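Opinion | Clubs & Projects

Aug 4, 2020, by Nkechi Usman

I've helped out at our robotics club for 7 years now and I'm going to say something that'll annoy half the parents: please, can we have fewer battles and more shoes?

I mean it! Our lot spent most of June arguing over what to enter for the Trendareck student day, and the loudest voices wanted a bot with a spinning blade (they always do). Then Chidubem Ekpo, who hardly speaks, said he'd like to teach a robot to tidy a shoe rack. There was giggling. I nearly giggled too.

But have you ever tried picking up a trainer with two stiff fingers? It's maddening. The laces flop about, the tongue gets in the way, and you've got to get hold of it somewhere sensible before you can even think about a shelf. So the kids do it themselves first, with a gripper in each hand, over and over, and that's what the robot will learn from. I had a go and I was hopeless.

A boxing robot teaches you to bolt things on tightly, and fair enough, that's useful. Shoes make them look at their own hands, and I've never heard such good arguments as the ones over where a thumb goes. Ehab Helmy thinks I'm being soft and that we'll lose members over it. Maybe we will, but I'd still pick the shoes.

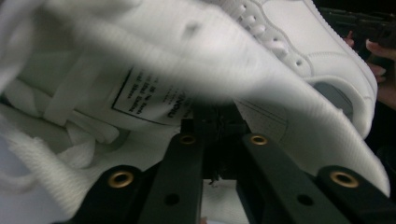
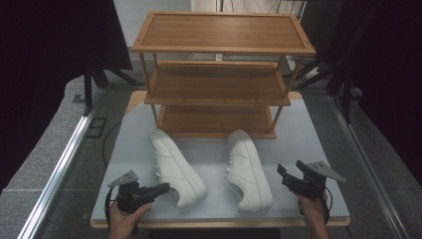
White trainers and hand-held grippers, from the club's shoe rack project.

Contact the editor | © Wike Community Pages | Back to top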